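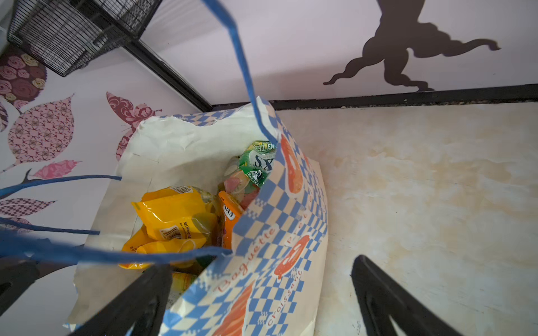

Paper bread bag, blue-and-white check with orange loaves

Brundel Bread Proving Cloth, heavy linen

I've been selling the Brundel cloth for four years now and I still get asked the same thing at every market -- can't I just use a tea towel? You can! I did for ages. But if you've ever tried to peel a sticky baguette off a tea towel at six in the morning, with the oven already hot and the dough slowly turning into a puddle in your hands, you'll know why I gave in and had a proper one made.

It's a plain, unbleached linen cloth, fairly stiff when it's new, and you use it to hold long loaves in shape during their last rise. You flour it, pleat it up into little valleys, lay a baguette in each valley and let the folds do the work. The stiffness is what you're paying for. A floppy cloth lets the dough spread sideways and you end up with something nearer a slipper (still very nice with soup, mind you).

The linen is woven for me by Kotanach, a small mill that mostly does upholstery cloth, and the hems are sewn by Carola Schwerdtfeger, who has far more patience with corners than I have. We went through a lot of samples. The first was so thick it wouldn't pleat at all, and the second shed fluff all over a batch of rye I'd promised to my sister. I'm very happy with this one.

Size and weight

Width 57 cm, and it comes in two lengths. The short one holds 4 baguettes if you make them the size I do, which is to say a bit on the skinny side, so they fit on a home baking tray. The long one is for people with a big oven or a big family. Both are hemmed on all sides. There's no dye and no finish on the cloth, so expect it to smell a bit like a hay barn when you open the parcel. That goes off after a day or so on the line.

Getting it ready

Don't wash it first, please! Give it a good shake outdoors, then rub flour into it with the flat of your hand. I use half white flour and half rice flour, and I'm generous with it. The first couple of bakes may stick a little in the folds. By the fifth or so it'll be lovely.

Looking after it

Let it dry fully after each bake, over a chair or a radiator, then brush off the loose flour and roll it up. Don't fold it, or you'll get creases you can't get rid of. If it ever does need a wash, use cool water, no soap, and dry it flat. And keep it out of a plastic box -- mine went mouldy one September and I was cross with myself for a week.

What people have said

"Bought the short one, came back for the long one. My baguettes have finally got a proper round top." -- Nele Ruppert

"Took longer to season than I expected, but it's good now. Could do with a hanging loop." -- Pascal Kohlhase

Pascal, you were right about the loop. All cloths sent out after 6/2/25 have one on the short side.

Ordering

Item no. 222. The short cloth is usually in stock, the long one is sewn in small batches and can take up to 14 days to go out. If you'd like the Clamura dough board to go with it (for rolling the loaves off the cloth and on to the tray) put a note in the comments box and I'll post them together, so you only pay postage once. Unused cloths can come back for a refund. Floured ones can't, I'm afraid.

Any questions, drop me a line and I'll answer in the evening once the dough's in the fridge.

Britta Brandes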